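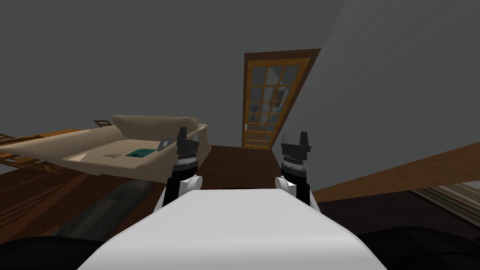
Yvette Ouellet wrote to me that I was wrong about the cold proof, and that bread left in the fridge for two nights tastes sour and nothing else. She bakes rye mostly. I said in my last post that I would try it both ways, so this is what I did with the month.

Posted in June by Ott Tamošiūnaitė
Print this page | E-mail this page

My usual loaf is plain. White flour with a scoop of whole wheat, water, salt, and starter from the jar I keep on the shelf over the stove. I mix it after supper, fold it a few times before bed, shape it, and put it in the fridge in a bowl lined with a dish towel. In the morning it goes into a hot pot. I have done it that way for six years and mostly stopped thinking about it.

Yvette's point was that the fridge covers up the flour. If you buy good flour and then let it sit cold until the acid takes over, you could have bought the cheap bag. I did not agree, but I had never tested it. I had only ever compared one week's bread to my memory of the week before.

So I made a double batch and split it. One half was shaped and left on the counter until it was ready, and the other half went in the fridge for 12 hours. Same flour, same water, same pot, one after the other. The next time I did the same thing but left the cold half in for 40 hours, which is closer to what she was complaining about.

The counter loaf was hard to catch. My kitchen gets warm by the afternoon and the dough went from not ready to too far while I was out getting the mail and talking to the neighbor. It spread when I turned it out and the slash did not open. The second counter loaf I watched more closely and it was much better. It had a thin crust, lighter in color, and it did taste more of wheat. My husband liked it the best of all of them and ate it with just butter. I thought it was a little flat, but I am used to the other kind.

The 12-hour loaf was my regular bread. Good blisters, dark crust, a small tang at the end. There is not much to say about it.

The 40-hour loaf is where I have to give Yvette some of her argument. It was sour enough that it got in the way of the jam. The crumb was also gummy near the bottom, and I think the dough had started to break down. I baked another one to be fair to it and took it out of the pot later, and the gumminess went away but the sourness did not. It made very good grilled cheese. I would not serve it at breakfast.

The fridge itself matters more than I had thought. Ours is a Nivura that came with the house, and the dial only has numbers on it with no temperatures. I borrowed a thermometer and found the top shelf was a good deal warmer than the bottom one. I had been putting the dough on top because that is where the bowl fits. I moved the milk and now the dough goes on the bottom, and a long rest down there is not nearly as sour. I have only done this twice, so take it for what it is.

I also tried a bag of Siliņa flour that a cousin brought me. It takes more water than what I normally use and I did not add enough, so the dough was stiff and tore when I shaped it. The flavor was very nice. I will have to order it if I want more, and the shipping costs nearly as much as the bag, so probably not.

A few people asked about the towel sticking to the dough. Use rice flour. Regular flour soaks in and then you are peeling dough off cloth at seven in the morning. Rub it in well, more than seems right, and brush off what is left after you turn the loaf out. Don't wash the towel every time. Let it dry out all the way and shake it over the sink.

For the rest of the summer I am going to do the overnight rest on the bottom shelf and bake early, before the house heats up. The counter method can wait until fall when the kitchen is cooler and I have some hope of catching the dough at the right point. I wrote back to Yvette and told her all this. She says my starter is too young when I use it and that I should feed it in the morning and again at noon. I have been feeding it once a day, after supper, if I remember. I'll try her way on the next batch.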